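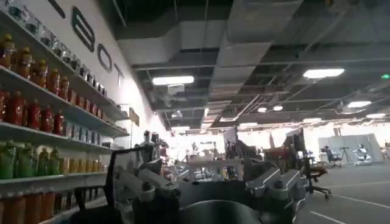
Two-finger gripper on the shared workshop floor, with the stocked shelving at left.

Category: Press Releases / Robotics / Member Builds
Last updated: 1/12/24

PASVILLE - Sindbridge, a shared workshop for electronics and machine building, has released the design files for Prornow, a wrist-camera gripper built by its members. The release covers the mechanical drawings, the wiring plan and the control software.

Prornow uses two jointed metal fingers on a dark central base. The camera sits at the wrist and looks out between the fingers, so the fingertips stay in view during an approach. The finger brackets can be cut and drilled with ordinary shop tools. Parts for one gripper cost 400 dollars, excluding the arm and the computer.

The build took seven months. The first version used a single drive for both fingers and was dropped when it could not hold soft items evenly. The current version drives each finger separately. Cable routing was changed twice - the present layout leaves a loop of slack at the wrist so that the joint can turn through its full range.

Two tasks are used for development. The first is picking bottles from stocked shelves, where items stand side by side and clearance is small. The second is removing cloth from a front-loading laundry drum. Cloth has no fixed shape, and bare steel returns strong highlights to the camera. Exposure is therefore set by hand before each run, and the approach speed is limited to 30 millimeters per second inside the drum.
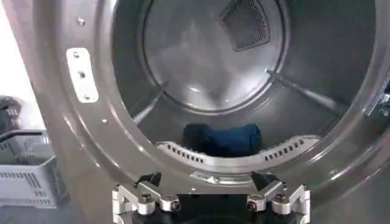
Melahat Kaplan said that the drum task had decided most of the finger geometry. A straight fingertip caught on the lip at the front, she said, and the angled tip was the fourth shape the group tried. She added that she would still like a softer contact surface for thin fabric, and that this work was open to anyone who wanted to take it on.

The control software runs on a standard desktop computer. Grip force is set in 40 steps and can be changed during a run. A log of finger position and motor current is written for each attempt.

A second release is planned for March. It will add a revised wrist bracket and assembly notes for the Kurtuluş arm, a member-built design now in use at the workshop.

Contact for build questions and file access: Aslı Ağca, Sindbridge, Pasville.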